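Write the rule for the hands first

Most of the safety rules I have worked under for shared benches were written about the arm. How fast it may go, how hard it may press, how far it reaches, where the stop button has to be. These are good rules and I would not want to work without them. My complaint is that they say very little about the person, and at a packing bench the person is the one who moves in ways no one has written down.

I spent two years helping to draw up the floor rules at Olard, where people and two-armed robots share tables for packing work. Shoes, folded clothes, small household goods. The document we inherited had 106 clauses. I read all of them in my first week, and only a handful told a worker where to put their hands and when. The rest dealt with the machine, the guarding, the cabling, the floor markings and the records.

That balance made sense when robots lived in cages. The cage was the rule for the person: stay out. Once you take the cage away, you need something in its place, and a speed limit on its own will not do the job. A slow arm can still close a gripper on a thumb. A slow arm can still pull a box away from someone who is leaning on it.

Take shoes. A pair of shoes looks like an easy job until you try to write it down as steps. The tissue has to be in the box before the first shoe. The shoe goes in on its side, heel to one end. Both hands are down inside the box for part of this, and the packer is looking at the shoe. At that point they are not watching the grippers, and no amount of training will make them watch two things at once for a whole shift. 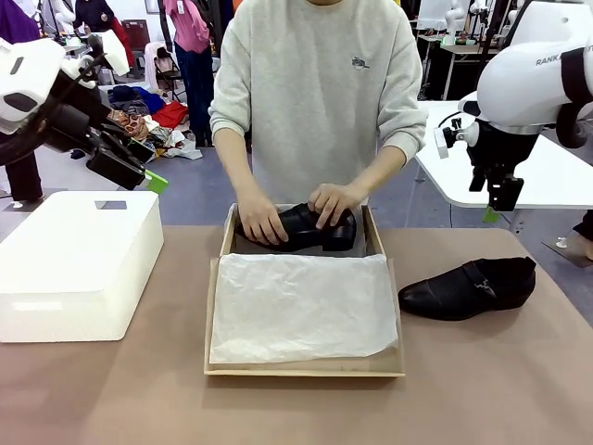

So the first rule I would write is a plain one. When a person's hands are in the container, the arms hold still, and they hold still somewhere that has been agreed in advance. I don't mean "slow down" or "keep a safe distance". Distance is hard to judge from the side of your eye, and stillness is easy. Anyone can tell whether a thing is moving.

The usual objection is that this costs time. It does. When we tried it at Olard on the shoe line, the arms waited more often than the planners liked, and I sat through several meetings on the subject. But the planners were counting only the waiting. They had left out the times a packer stepped back from the table because an arm had twitched, or took a box out and started it again. A person who trusts the arm to stay put works steadily. A person who doesn't will keep looking up, and their work gets slower and worse.

The second rule concerns what I call the resting place. Every arm should have one for each task, and it should be marked on the task sheet in words a new starter can follow. "Home position" is not good enough. Home position is a set of joint angles in a file, and the person at the bench has never seen the file. Write "left arm rests at the left end of the table, fingers down, right arm at the right end, fingers down" and anybody can check it.

De Graaf, who supplied some of our bench equipment, had a sheet like this for their own test room and were kind enough to let us copy the layout. It fitted on one side of paper. Ours ran to three by the time every department had added to it, and I would cut it back if I were still there.

The third rule is about the room, and it is the one I have had the most trouble getting people to take seriously. Shared benches are very often set up in rooms that are used for other things. There is stock waiting on the floor, there are chairs, there is another task going on behind. Standards tend to draw a neat rectangle around the robot and deal with what is inside it. People walk in from outside the rectangle. They come to ask a question or fetch something, and they have not read the task sheet for a table they are not working at.

I would ask for a clear walking strip behind the person at the bench, and a rule that passers-by speak before they come within reach of an arm. Some sites use lights or floor sensors, and Citum sold us a decent set of the latter. They were useful. They also went off every time somebody dropped a coat on them, and after a month people had learned to ignore the sound. A spoken word is harder to ignore.

There is also the matter of records. Our log for one season ran to 3069 entries, and 282 of them were stops. Only a small share of those stops came with a note in the worker's own words. The form had a box for the fault code and a box for the time, and a space for remarks so narrow that you could not fit a sentence in it. We made the space bigger in October and the remarks got better straight away. Several described the same worry, that the arm started up again before the lid was on. That had never shown up as a fault, and by its own rules the machine had done nothing wrong.

I know some of this sounds like small stuff next to the work being done on force limits and certified stops. Those matter more if something goes badly wrong. But most days nothing goes badly wrong, and the rules people follow on those days are the ones they can remember with their hands full. If I were starting again I would put the bench rules on the first page, in the order the packer meets them, and move the cabling to the back.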